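Jobs > Clemow Community Kitchen > Seasonal openings

Fall Baking and Table Assistant, Clemow Community Kitchen (part-time, 2 openings) 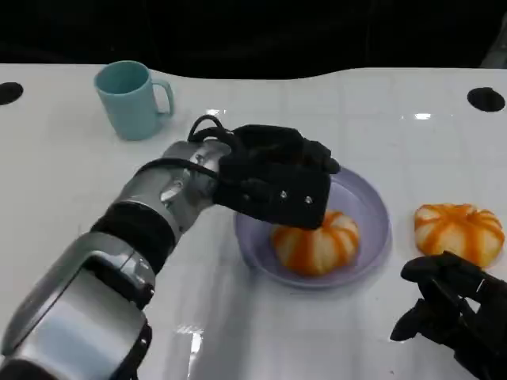
A small striped pumpkin on a lavender plate.

Last updated: September
70 shares | 3 comments

We are a neighborhood kitchen on Groltar Street, and every fall we get wonderfully, slightly ridiculously busy. The soup nights start up again, the pie orders come in (600 of them last season, bless you all!), and the long tables in the front room need setting and dressing for one supper after another. So we're looking for two friendly people to join us from October through the end of December.

You'd split your time between the baking room and the front room. Mornings are for rolling dough, peeling squash, washing up, and boxing orders for pickup. Later in the day you'd help lay the tables and put out the centerpieces, and you'd greet our guests when the doors open at 5:30 p.m. Many of them have been coming for years and will want to tell you about their grandchildren – please let them.

You don't need a culinary certificate. If you've baked at home for a crowd, waited tables, or helped out at church suppers, we'd love to hear about it. You do need to be comfortable on your feet for a full shift and able to lift a flour sack with a partner. A food handler card is required, but we'll pay for the class if you don't have one yet.

Shifts run six hours, three or four days a week, and we plan the schedule two weeks ahead. Pay is hourly and the same for both positions, and we'll go over the rate with you on the phone before you come in. You'll get a hot meal every shift, a pie to take home at Thanksgiving, and free parking in the Leitner lot behind the building. The Davumard bus stops right at the corner too.

To apply, write a short note to Heidrun Aebischer, our kitchen manager, and leave it at the front counter any time before 4 p.m. Tell her a bit about yourself, which days you can work, and what you like to bake. A résumé is welcome but a handwritten page is fine. We'll be meeting people through the end of September, and everyone who writes will get a call back, even if it takes us a little while between pies.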